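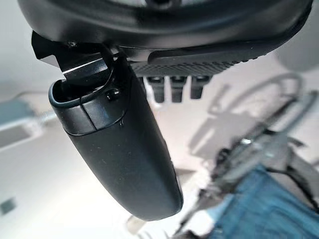
Krystyna Jabłońska asks whether the trays for a family party can be laid out the night before. Dry ones can. Cut fruit waits until morning, covered and chilled.

Home Tips Parties Storage

For 9 guests, 800 g of cheese is enough. Label each dish with its serving spoon before anyone arrives. Rinse coolers outdoors.
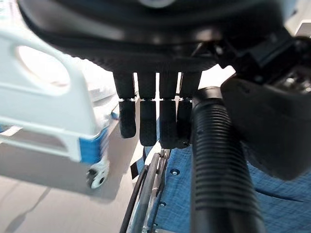 Drinks go at the far end of the yard, away from the food line. Ice is topped up every hour. Keep a hose, like the one by the black fingers, clear of the walking path.

Contact | © Sestby | Back to top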